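Hisum Over-the-Sink Drying Rack

348 shares | 28 comments

I've been selling kitchen bits and pieces for a while now, and the Hisum rack is the one I end up talking about most, probably because I use mine every single day (often before I've had coffee). It's a row of metal rods that sits across one basin of a double sink. Your dishes drip straight down into the sink and your counter stays free for chopping, mail, homework, whatever lands there at your house.

I used to have one of those big two-story racks with a tray underneath. It took up half my counter and the tray got slimy if I skipped a week. I gave it away last June and haven't missed it!

The thing to know is that this is a small rack for people who wash a little at a time. A few cups, a plate, the knife you just used. If you cook for a crowd and wash everything at the end, get the bigger Maltia instead, which stands on the counter and has slots for plates. I carry both and I like both, but they're for different kitchens.
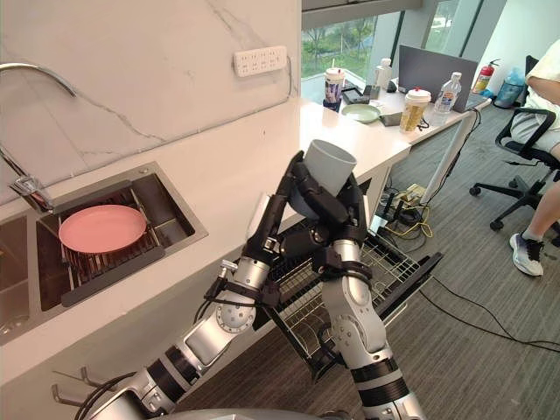

A pink plate on the rack, and a light gray cup with its open end up.

Plates can lie across the rods like that one, or you can lean them against the side of the sink. I lay mine flat and turn them over once, and small plates do better than dinner plates. Bowls go upside down. Cups I either set upside down or lay on their side, depending on how much room is left, though a round cup on its side will roll a bit if you bump it, so give it a neighbor.

I wash on one side and dry on the other, and I'd tell anyone with a double sink to try it that way. The open basin stays clear for the sponge and the dirty stuff. Got a single sink? You can still use the rack, just push it over to one end and work in the space that's left. My sister-in-law's apartment has a single and she makes it work fine (she does grumble about the spaghetti pot).

Before you order, please measure your basin from front to back! The Hisum needs a rim it can rest on at both ends, and I get more returns over this than anything else. Measure to the outside of the rim and then measure again. If your sink has a really wide curved lip, send me a message and I'll help you figure it out.

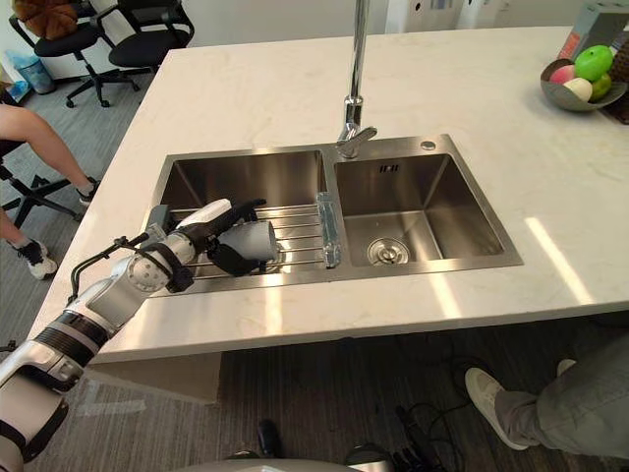

What people ask me

Does it come in other colors? Just the metal one for now. Gowda, who make it, keep hinting at a black version, and I'll put it up here the minute I have any.

Can I put a hot pan on it? I do, for a minute or two. I wouldn't leave a heavy cast iron skillet sitting there overnight.

How do you clean it? Dish soap and an old toothbrush between the rods. If you have hard water you'll get white spots, and a wipe with vinegar takes care of those.

Will it scratch my sink? Mine hasn't. Lift it when you move it and don't drag it along the rim.

Where do I put it when company comes? I stand mine up in the cabinet under the sink. It also fits in the Hidance pull-out basket, if you bought one of those from me.

Orders placed by Tuesday go out the same week. Buy 3 and I'll cover the shipping.

312 people saved this item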